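# Looking Properly at One Street: my half of the Leemans project

I picked this street for my street study project because I walk down it nearly every day and could have told you almost nothing about it. Our tutor, Agustina Echeverría, gave us a very open brief (choose an ordinary street, spend time in it, write down what's there and what you think of it), and I'm afraid I spent the first week choosing a nice notebook.

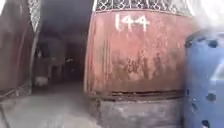
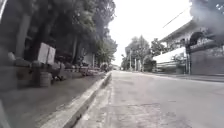 Paint is what I ended up caring about most, and I didn't see that coming! I'd gone out meaning to write about trees and shade, as Yabsira Belay had already bagged pavements for her half, and then I kept stopping at metalwork instead. The gate with 144 on it is my favourite thing in the whole project. Somebody did those white numerals by hand, and the two fours are bigger and more angular than the one, so it looks as if they got more confident as they went along. The red has gone pink in places and dark brown in others, with drip marks running down it, and there are scrawls under the number that I tried and failed to read. I went back three times with a pencil and tracing paper in my bag and was too shy to use them.

## How I went about it

I went out on four mornings and one Sunday afternoon, walking up one side and back down the other. For every gate I wrote down the colour (in my own words, which got sillier as I went: "tinned soup", "old brick", "plaster"), whether the house number was painted or on a plate, and whether there was any pattern in the metal. Modupe Etim lent me a colour card from Nuline, the paint shop where she works on Saturdays, and that helped a lot once I stopped worrying about exact matches. Old paint doesn't match anything on a card. I settled for "nearest" and moved on.

I should say that my first morning's notes are nearly useless. I wrote them standing up, in drizzle, with a felt pen, and half the page is a blue puddle. I did that stretch again on the Sunday.

## Gates and numbers

Hand-painted numbers were what I looked forward to each time. You can tell who used a brush that was too wide, and who ran out of room and had to squash the last digit in. Number 112 has a tail on the two like a swan. The bought plates are neater and I've got very little to say about them, sorry.

Patterns were harder. The lattice along the top of 144 is all diamonds and curves, and I'd walked underneath it for two years thinking it was just bars. Andri Gasser, who did metalwork at college before he switched to our course, looked over my sketches and said I should draw the gaps and let the metal look after itself. My sketches after page 10 are much better because of that, and you can see the exact page where it happens.

## The trees, which I did get to in the end

The trees make a proper roof over the left-hand pavement as you walk up, and I think they change how people use it. On the mornings I was out, most people walking stuck to the shade, and the ones who stopped for a chat always stopped there too. There's a low wall with planters along that stretch as well. I'd like to have asked whose they are and who waters them, but I only got up the nerve to talk to one person, a man carrying two bags of onions, and he wanted to tell me about parking.

The kerb gets more sun, and it's surprisingly handsome if you crouch down by it. Yabsira's half has much more on that, including her drawings of the sloped face, so I'll leave it to her.

## What went wrong

My word limit was 2000 and my first draft was nearly all gates. Gunhild Dalsgaard read it and wrote "where is the street?" in the margin, twice, once with underlining. Fair enough! The tree section is there thanks to her.

I also didn't go out after dark, and I wish I had. A deep gap like the one beside 144, which is already very dark in daylight, must feel completely different at night, and I've got nothing in my notes about lighting at all. If I had another fortnight I'd do two evening walks and I'd take a folding stool.

My sketches and the colour list are in the green folder, with the gates in walking order. The puddle page is in there too, at the back.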